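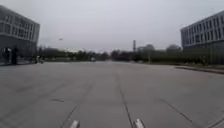
Sorano Paved Ground Temperatures, readme. Hand-read surface and air temps from paved open ground, one row per visit, one CSV per area. Mostly parking lots, squares, wide walkways, school yards. Big open concrete under a flat gray sky is the easy case, the numbers hardly move from slab to slab, and the dark joints between slabs are what we mean by "joint" everywhere in these files. Point the thermometer at the middle of a slab for surf_c and at the seam for joint_c. Trees way off at the far side don't count as shade. Trees you can stand under do.

Last edit 8 Jul 2021. Ask Jérémie Lebrun about the files, Bastien Vidal about the field sheets.

What's in the folder

pernusach.csv - the big one, most of the sites
collet.csv - smaller, more asphalt than concrete
plakum.csv - winter only, see below
sites.csv - one line per site, 112 sites
notes.txt - whatever was scribbled in the margins, typed up as is
sheets/ - scans of the paper sheets, sideways ones not fixed yet

Columns (18, same order in all three area files)

row_id
site_id
date
time_local
reader
surface (concrete, asphalt, brick, stone, other)
color (light, mid, dark)
surf_c
joint_c
air_c
air_height_cm
sky (clear, broken, overcast)
wind (none, light, strong)
shade (y/n)
wet (y/n/part)
last_rain (free text, sorry)
sheet_no
flag

All temps Celsius. Plakum sheets were partly in Fahrenheit, converted and rounded to one decimal. Original value is in notes.txt if you want to check it. Empty cell means not read. Zero means zero. Please don't fill the empties with zeros, somebody did that to a copy once and it took ages to find out why the averages looked so cold.

How readings were taken

Cheap handheld infrared thermometers for the ground, plain shaded thermometer for the air. Stand still, arm out, sun not behind you if it puts your shadow on the spot. Read the slab, then the joint, then the air. Write it down before moving on. Let the thermometer sit outside for 20 minutes before the first reading of the day, if it came straight out of a warm car the first rows will be junk. Those should be flagged W. Probably not all of them are.

Joint readings are fussy. The seams are narrow and the thermometer spot is wider than the seam, so joint_c is realy a mix of joint and slab edge. OK for comparing one site with itself on another day. Don't use it for anything finer.

For asphalt with no joints, joint_c is empty. A few readers used it for cracks instead. Flag C on those.

Flags

blank = fine as far as we know
W = thermometer not settled
C = crack read as a joint
S = shadow on the spot, reader's own or a parked car
T = time guessed from the sheet order
X = don't use, kept only so row_id has no gaps

More than one letter possible, no space between (WT, CS). X is always on its own.

Known problems

Overcast is overrepresented. Readers liked going out when it wasn't hot. If you want clear-sky summer afternoons there are some in pernusach.csv but not a lot, and almost none in collet.csv.

Plakum starts in December and stops before spring. Nothing to compare with. It's in the folder so it doesn't get lost.

30 rows in collet.csv have reader = "B?" because the initials were unreadable. Bastien thinks they're his. Left as they are.

Color was judged by eye. One person's mid is another person's light, specially on old concrete that has gone gray. Check reader before you trust a difference between light and mid. Dark is safer.

"wet" changed meaning partway through. On the older sheets it's y if any part of the site was wet. On the newer ones it's only the spot you read. Newer sheets have sheet_no starting with N.

Daylight saving: time_local is what the reader's watch said. Not corrected.

What it's OK for

Rough comparisons of surface types. Class exercises. Picking places for a proper logger. Showing people how far ground and air temps can drift apart on the same spot.

Not OK for climate trends. Not OK for saying anything about one owner's property, and site_id is there so you don't have to. sites.csv gives area and surface, no street address, please don't try to work it back.

Cleaning

Only three things were done after typing. F to C on the Plakum rows. Commas changed to points in decimals. Duplicate rows marked X, the second one each time. Everything else is as written on the sheet, including the odd ones. If a number looks impossible, look at the scan first, sevens and ones get mixed up a lot.

Using it

Free to copy and change. Say it came from the Sorano ground temperatures and say if you dropped the flagged rows or kept them. Send corrections with row_id and sheet_no, otherwise I can't find teh line.

To do

turn the sideways scans
split last_rain into something sortable
add slab size to sites.csv where the sheets have it
second pass over the T flags in collet.csv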